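4.2 Organização do trabalho e redistribuição das tarefas

O serviço estudado, operado pela Voklow em Tustdale, presta apoio doméstico ao domicílio e inclui a dobra e a arrumação de roupa entre as tarefas contratadas. Até maio, cada trabalhadora executava estas tarefas sem registo. Com a introdução das pinças instrumentadas Trelton, parte do tempo de serviço passou a ser dedicada à demonstração: a trabalhadora dobra a peça com as pinças na mão e a sequência é depois utilizada no treino da política de manipulação. O corpus analisado nesta secção compreende 107 sessões, realizadas por 9 trabalhadoras.

As peças foram agrupadas em três classes, segundo a dificuldade de preensão: tecidos finos, malhas e vestuário acolchoado. A terceira classe, na qual se incluem os casacos com capuz, concentra a maior parte das repetições. A espessura do enchimento impede que os dedos paralelos fechem sobre uma única camada, e a trabalhadora tem de escolher um ponto de pega junto a uma costura ou à abertura frontal. Nas entrevistas, esta escolha foi descrita como o aspeto mais exigente da tarefa. Uma participante referiu que, com as mãos, «o casaco dobra-se sozinho», ao passo que com a pinça é necessário decidir antes onde pegar (entrevista 6). A superfície de apoio também varia. O protocolo inicial previa uma mesa, mas a maioria dos domicílios não dispõe de uma mesa livre com dimensão suficiente, pelo que se passou a aceitar a cama.

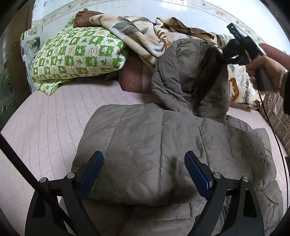

Figura 3. Casaco acolchoado com capuz estendido sobre a cama, com os dedos da pinça apoiados no tecido.

A alteração do ritmo foi o efeito mais referido. O tempo mediano de dobra de uma peça acolchoada passou de 9 para quase 50 segundos quando executada com as pinças. A Voklow não ajustou de imediato a duração contratada das visitas, e as trabalhadoras compensaram a diferença reduzindo as pausas ou adiando outras tarefas – prática que a supervisão desconhecia e que só foi identificada nos diários de campo. Após a revisão do horário, as demonstrações passaram a ocupar um bloco próprio, remunerado à parte.

O segundo efeito diz respeito à qualificação. Arrieta e Mateos, responsáveis pela codificação das entrevistas, distinguem entre saber executar e saber demonstrar. As trabalhadoras com mais antiguidade eram as mais rápidas na dobra manual, mas tiveram inicialmente mais sessões rejeitadas por movimentos bruscos ou por oclusão da peça. A adaptação exigiu gestos mais lentos e separados, que várias participantes consideraram artificiais. Duas delas assumiram entretanto funções de formação, sem alteração da categoria profissional.

Por último, o critério de aceitação de uma sessão é definido pela equipa técnica e comunicado apenas como «válida» ou «inválida». A ausência de justificação foi objeto de queixa em 6 das 9 entrevistas. A secção 4.3 examina os procedimentos de revisão adotados em resposta a essas queixas e o seu efeito na taxa de rejeição por classe de peça.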